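Shared workroom: cables on one desk, shirts on the other, what would you change?
Home Office and Small Workspaces > Layout and Storage

nelutoma
Posts: 381

We have two white desks pushed together in our workroom. One is for the computer and the other is for folding and bagging shirts before they go on the shelves. The tables are fine. The trouble is the cables, which keep creeping along the back toward the folding side, and the shelves, where things get hung over the edge and stay there. 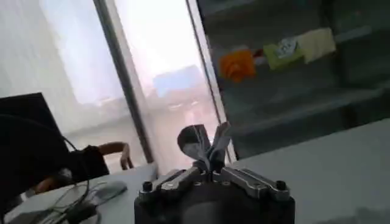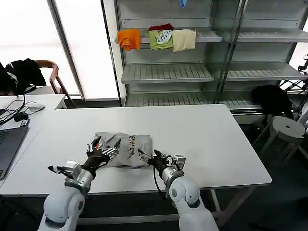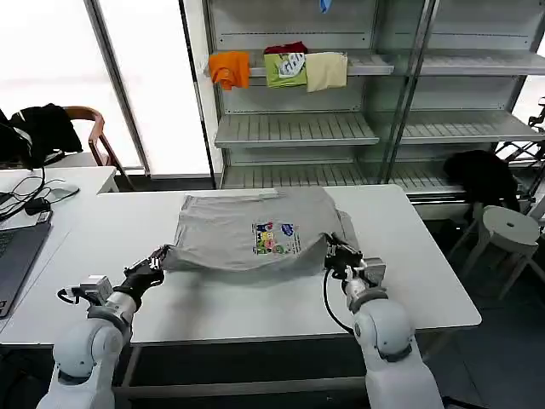 I have 200 dollars for the whole job and I would like most of it left over. I was going to buy a Tondel cable tray to screw under the computer desk and a set of bins for the shelves. Pirmin shares the room with me and thinks the bins are a waste. He would separate the desks and put the folding table against the other wall.

Has anyone used the Tondel tray on a desk that gets moved now and then?

rgisler
Posts: 3437

I would hold off on buying anything. Unplug everything on that desk and plug back in only what you use in a normal day. Then get a roll of hook-and-loop tape and bundle what is left. Four dollars.

The tray is OK. It takes two screws at each end and it does not come off easily, so if Pirmin wins the argument about the desks you will be unscrewing it.

fredy_a
Posts: 200

Disagree on the tray. Tape keeps a bundle together but the bundle still sits on the desk. You want it off the surface. I have the clamp version from Marti, no screws, and it has been moved three times. The clamps need a flat edge under the desk, so check that first.

For the shirts, slatted shelves are fine for folded stacks if you put a board down. Without one the bottom shirt gets lines in it. I cut mine from leftover hardboard.

Also, fold to one size. Pick a board or a magazine, fold everything around it, and the stacks stop falling over.

pirmin_s
Posts: 12

I am the Pirmin in question. I did not say bins are a waste. I said bins are a waste on open shelves where you can already see what you have. There is shelf space going unused while shirts hang over the edge. Bins do not fix that.

Moving the folding table gets the fabric away from the cables for good. It is a ten minute job.

nelutoma
Posts: 381

It is a ten minute job until you need to reach the laptop in the middle of folding, and then you are walking across the room for every order. We tried it in July and moved it back.

The jacket on the chair could go on a hook, though. I think we agree on that one.

azlan_h
Posts: 56

I run a small shirt table at a market and do all the packing at home. A few things from that:

Fold with the print where you can see it once the shirt is in the stack. Saves pulling out half the pile to find a design.

Bag on a clear surface. Crumpled bags left on the table take up more room than the shirts do. I keep mine flat in a Lulow document box, the shallow one.

On the desks, I am with nelutoma. Keep them together but put a low strip along the seam so nothing slides across. A length of wood trim and double-sided tape does it.

rgisler
Posts: 3437

A strip along the seam will catch sleeves every time you lay a shirt out flat. I would not.

azlan_h
Posts: 56

Mine is half an inch high and it has not caught anything – but I fold mostly kids' sizes, so maybe it depends.

fredy_a
Posts: 200

You could try it with painter's tape for a week before sticking anything down.

nelutoma
Posts: 381

OK. Ordering the Marti clamps if the edge is flat, I will check tonight. Hardboard for the shelves, Pirmin is cutting it. No bins for now. Does anyone know if Wokance still sells the single coat hooks, or only the strip of five?

pirmin_s
Posts: 12

Only the strip. I already looked.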